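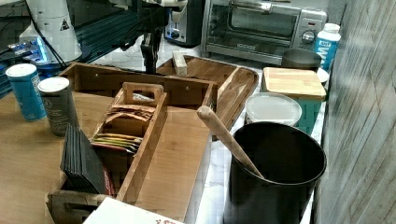
Gripper over the organizer box, tea caddy inside. Counter left fully dressed.

Scoring a Cluttered-Counter Pick with Melis

Melis is the scoring script we use for single-object picks in clutter. It takes a folder of recorded attempts and returns a success rate per target and a list of contact events. The steps below assume you already have the arm calibrated and the Urkitel driver running.

1. Set the counter. Put the target container down first, then everything else. Keep canisters and appliances in place between attempts. Only the target moves.

2. Define the target region. Open the Melis config and draw the region around the caddy, not the whole organizer box. A tea bag envelope is thin and stands on edge, so a region that takes in the box wall will pull grasp proposals onto the wood.

3. Set the approach height. We use 300 mm above the box floor. The raised back panel and the caddy handle both stick up into the approach path, and lower values gave wrist contacts on Lurley, our older planner.

4. Record 300 attempts. Run them in blocks and re-home the arm after each block. If a packet tips over, stand it up again before the next attempt and mark the row "reset" in the log.

5. Score. Run Melis on the folder with the contact threshold at 5 N. An attempt counts as a success when one packet leaves the caddy and nothing else is displaced. Double picks are failures.

With the Kastard planner we got 82 percent on this layout. Most failures were double picks – two envelopes pinched together – and the rest were contacts with the caddy handle.

Known problem: reset rows are counted twice if the log is saved while a block is still running. Stop the block, save, then score.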